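Search stories Type and press enter

Saturday, June 22, 2019
By Bernadette Mac Mathúna
8 min read

The Medical

The club said he would be at the ground by noon, so I got there at one-thirty, and he still wasn't there.

I had covered Drallton for eleven seasons by then and I had a system. Whatever time they gave, you added two hours. Whatever fee they gave, you took off a third. If they told you a player had turned down other offers to come, you wrote down the sentence exactly as spoken and put their name after it, so that it was theirs and not yours.

It was the last day of the window, a wet one in February, and the press room at the Fitzgerald Ground had one working radiator. I sat on it. The only other person in there was a kid from the club website who was practicing the announcement under his breath.

"Cormac Mac Suibhne," he said. "Mac Sweeney?"

"Near enough."

"Is it spelled like that on purpose?"

I told him it was. He wrote something on his hand.

What I knew about Mac Suibhne was what everybody knew. He was a center forward, thirty-one, and he had scored a lot of goals for Markthorpe when Markthorpe were good, and then fewer. The club's release, which the kid let me read because he didn't know he shouldn't, called him a proven goalscorer with 129 appearances at this level. It did not say when he had last appeared. I had looked it up in the car. He'd had nineteen minutes in October and a place on the bench in December, and after that his name stopped turning up on the team sheet at all, not even as an unused sub.

I went and found the chairman. He was in the corridor outside the boardroom, looking at the photograph of the first team, the one from 1880 with the dog in it. He did this when he wanted to be found looking at it.

"Big day," he said.

"Is he fit?"

"He's having his medical."

"Here?"

"At the Udent place."

Udent made dental chairs out by the bypass. They had been on the front of the shirts for three years, and they paid late. As far as I knew there was not a single person in the building qualified to examine a knee.

"They have a suite," the chairman said. "Very modern. Our fellow's gone over with his bag."

"Why not the hospital?"

"The hospital has a waiting list."

"For a scan, you mean. Is he having a scan?"

He looked back at the dog. "You know, you could just once come in here and say congratulations."

I said I would, as soon as there was something to congratulate anybody on, and I asked what he was paying. He gave me a figure. I took off a third and it was still too much for a team that had drawn 3658 people to its last home game and had told the paper, three weeks earlier, that it could not afford to fix the gate on Canal Street.

So I drove out to the bypass.

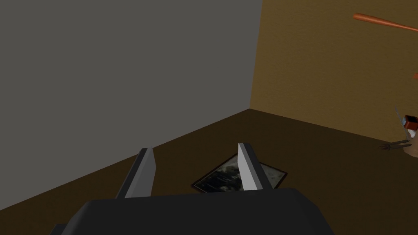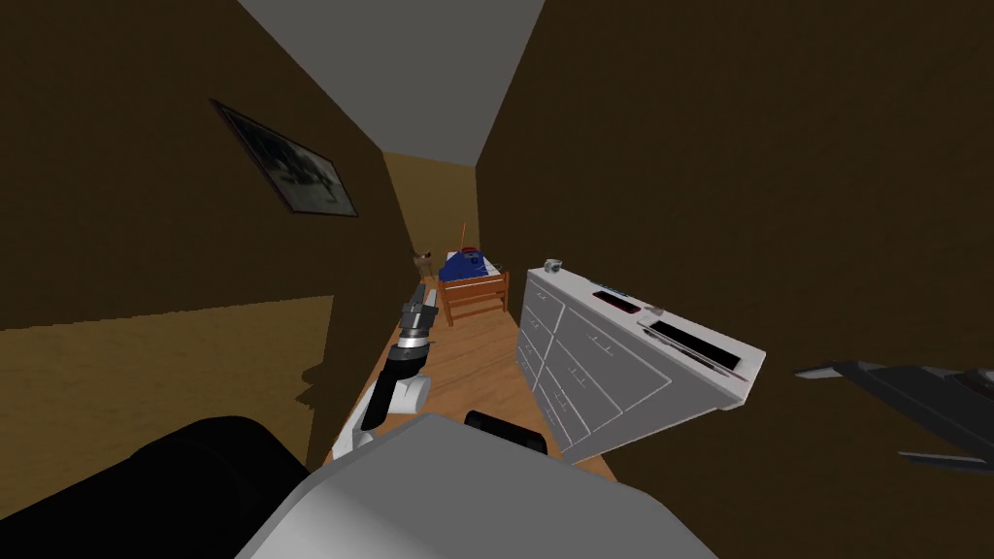

Reception at Udent had been told not to let in reporters, but nobody had described one to them. I said I was there about Mr. Mac Suibhne and the woman pointed me down to the showroom with her pen.

He was sitting in a dental chair. It was the top of the range, tilted back, and he had his shoes off and a sandwich on his chest. He was bigger than he looked from the stand. The club physio, who has known me for years and likes me about half that time, was on the phone in the corner with his back turned, saying, "No. No, I understand that. I'm telling you what I can see, I can't see inside it."

"You're not the doctor," Mac Suibhne said.

"I'm from the paper."

"Ah." He thought about it, and moved the sandwich to the tray. "Do I have to sit up?"

"Suit yourself. How's the knee?"

"Which one?"

I have asked that question of a great many players and it was the first time I'd had that back. He wasn't being clever. He waited for me to choose.

"The one he's on the phone about," I said.

"It's grand. It's a knee." He bent it, and it bent. He looked at it the way you'd look at a dog that has behaved in company. "It's when you turn. Going straight it's no trouble at all."

"You're a striker."

"I could run very straight."

The physio hung up and saw me and said a word, and then he said it again more quietly and went out past me to find somewhere else to make calls. We heard him try two doors.

I'll say now that I didn't warm to Mac Suibhne particularly. People who read this kind of thing like the reporter to be won over. He had a nice manner, but so had the last three they'd signed with nothing in their legs, and I'd written kind words about one of those and been stopped in the supermarket over it in April. A nice manner is part of the job when you're thirty-one. I took out my notebook.

"Did you turn down other offers?"

"Who said that?"

"The club's going to."

"Did they say who from?" He seemed interested.

"They never do."

"There was a man in Cyprus rang me. But I think he was after my brother." He picked the sandwich up again. "He's a plasterer, my brother. There's a lot of building out there."

I wrote that down. I asked whether Markthorpe were paying any of his wages and he said he'd have to leave that one to the clubs, in the flat voice they all use, and then in his own voice he said, "Most of it. Till the summer."

"Most of it."

"They were very keen. The manager there drove me up himself. He carried the bag."

That was the story, right there, and I knew it was. It meant the chairman's figure was wrong by a good deal more than a third. Either there was hardly any fee and he'd made one up so the supporters would think there was money, or there was a fee and hardly any wages, and somebody had swapped one for the other to get it past the league. I've never trusted a number that came out of that boardroom, but usually they were all wrong in the same direction.

"Why come, then?" I said. "If they're paying you anyway, you could sit at home."

"I've sat at home. Since Christmas." He chewed for a while. "You'd be surprised how bad the television is in the day."

"That's it?"

"What do you want me to say? I always loved Drallton as a boy?"

"They'll want you to say that."

"Did anyone?"

I said there had been a few. He laughed, and the laugh made the chair go back another notch, and it took the two of us to find the pedal.

At ten to four the physio came back. He didn't look at me. He said to Mac Suibhne, "They're happy if you're happy," and held out a form on a clipboard, and Mac Suibhne signed it lying down.

"Who's happy?" I asked. "Which doctor?"

"It's been reviewed."

"By who?"

"Bernadette," he said, "I've two kids and a kitchen half in. It's been reviewed."

I drove back behind their car the whole way to the ground. It had started to sleet. They parked by the main entrance where the kid from the website was waiting with a scarf in a plastic bag, and there were maybe forty people at the railings, which I hadn't expected, it being a Thursday and the team eighth. Some of them had been there since noon. They'd believed noon. One man had a shirt from the season we went up, the green one with the collar, on over his coat.

Mac Suibhne got out on the passenger side and they started in on his name, more or less. They had it as Mac Sweeney too. He put his hand up, and then he had to cross the lot to them, and I watched the knee because that was my job. He went perfectly straight. When he reached the railings he had to turn along them to shake hands, and he didn't turn. He stopped, took a small step back, and set off again in the new direction, like a man carrying a wardrobe. Nobody at the railings said anything about it. I don't believe they were looking.

The chairman did the announcement at five. He said the fee was undisclosed, which was news to me as he'd disclosed it to me at half past one. He said the player had turned down several offers from abroad. I wrote it down with his name after it. Then it was Mac Suibhne's turn at the microphone, and the kid asked him, reading off his hand, what had attracted him to the club.

He looked down the room and found me on the radiator.

"I always loved Drallton," he said. "As a boy."

They clapped. The chairman clapped. I filed at six: the wages, Markthorpe, the dental chairs, the physio's two phone calls, all of it, eight hundred words. The desk cut it to three hundred and ran it under a picture of him with the scarf. The headline was CORMAC'S BOYHOOD DREAM, and when I rang to complain they said that was what he'd said, wasn't it, they had it off the website.

He played four times. I had him down for two, so I was wrong there, and a man in the supermarket brought it up. In the third one he scored, at home, from a ball played dead straight over the top, and he ran on after it went in, all the way past the goal and the corner flag and the ambulance, and the others had to go and get him. I gave him six out of ten. The chairman rang that night to ask what a man had to do for a seven, and I asked him again about the fee.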